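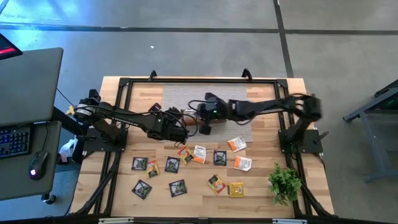
Why does metal feel colder than wood?

By Tipene Dunstan

Quick one this week. Well, quickish.

Go and touch a wooden door. Now touch the metal handle on the same door. Handle feels colder, right? Every time. Even though they've been stuck together in the same room all night, all week, for years maybe.

So which one is really colder?

Neither! They're the same temperature. If you don't believe me, good, keep reading, there's a test further down.

What your fingers are up to

Your skin is warm. Warmer than most of the things in your house, unless you live somewhere very hot or you've just had your hand in the freezer. When you touch something cooler than you, heat moves out of your finger and into the thing. Always that way round, from warmer to cooler. Never backwards on its own.

Your skin has tiny nerve endings in it that notice temperature. But here's the sneaky bit. They are noticing the temperature of your SKIN. They can't measure the door handle. They only know what's happening to you. So if your skin cools down fast, your brain gets the message "cold thing!" and if it cools slowly the message is more like "meh, fine".

Metal takes heat away fast. Wood takes it slowly. Same temperature, differnt speed.

The word for it

Things that let heat through easily are called conductors. Metals are good ones. Copper is very good, aluminium is very good, steel is not as good as those two but still miles better than wood.

Things that don't let heat through easily are called insulators. Wood, wool, cork, polystyrene, feathers. Air is a great one, as long as it stays still. That's how a jumper works — lots of little pockets of air caught in the wool. The jumper doesn't make any heat. That's all you.

Same with a duvet. Same with a pigeon, if you've ever seen one all puffed up on a roof in December.

Why is metal so good at it?

Everything is made of atoms, and atoms jiggle. Hotter means more jiggling. When a jiggly atom is next to a less jiggly one it bumps it along a bit, and that one bumps the next one, and so on. Heat gets passed down the line like that. Slow going in wood, because the wood is full of tiny spaces where the tree used to move its water about, and there's air in them.

Metals have something extra. Electrons, some of them loose, that can zip about all through the metal instead of staying at home with one atom. They carry the heat with them. Much faster than bumping.

(Those same loose electrons are why metal carries electricity too. Another week.) 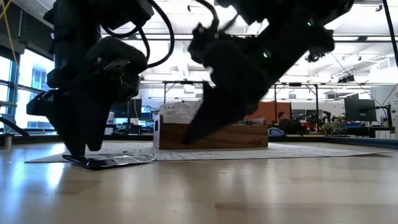 Reading time for the rest: 2 minutes

What about foil?

Corey Waaka from Brarkum wrote in and asked this. Letter number 3735 in our big box, so sorry Corey, it took a while. Corey's question was: if metal takes heat away, how come people wrap hot food in foil to keep it warm?

Brilliant question. Three things going on.

Foil is very thin, so there is hardly any metal there to soak up heat. That's also why you can sometimes touch foil soon after it's been in the oven and it has already gone cool (ask a grown-up first please, the FOOD is still hot and so is the tray).

Also foil is shiny. Hot things give off a kind of invisible light called infrared, and shiny metal bounces a lot of it back.

And foil stops air wandering over the food and carrying the warmth and the steam off. Scrunch the edges shut and the air inside stays put.

So foil does help. Foil with a tea towel round it helps more.

Try it: the ice cube race

You need:
A metal baking tray, left out in the room for a few hours
A wooden chopping board, same
2 ice cubes, same size

Feel the tray and the board first. Say out loud which you think is colder. Which ice cube do you think will melt first?

Put one cube on each. Watch.

Most people guess the board, because it feels warmer. But the one on the tray goes first and it's not even close. The tray brings heat from the room to the ice quickly, the same way it took it out of your hand. Wipe up after. Water on a kitchen floor is no joke.

No ice? Use a thermometer. Tape it to the tray, wait, write the number down. Then to the board. Should match, or be very nearly the same.

One more thing

It works the other way as well. Metal slide on a sunny Saturday. Ow. The metal is hotter than you now, so heat goes into your leg, and quickly. A wooden bench in the same sun is kinder to sit on. And it's why plenty of saucepans have wooden or plastic handels.

Words to keep

Conductor — lets heat through easily
Insulator — doesn't
Infrared — light we can't see, given off by warm things

Next week: why puddles vanish even when it isn't hot. Send questions in, joined-up writing or not, don't mind.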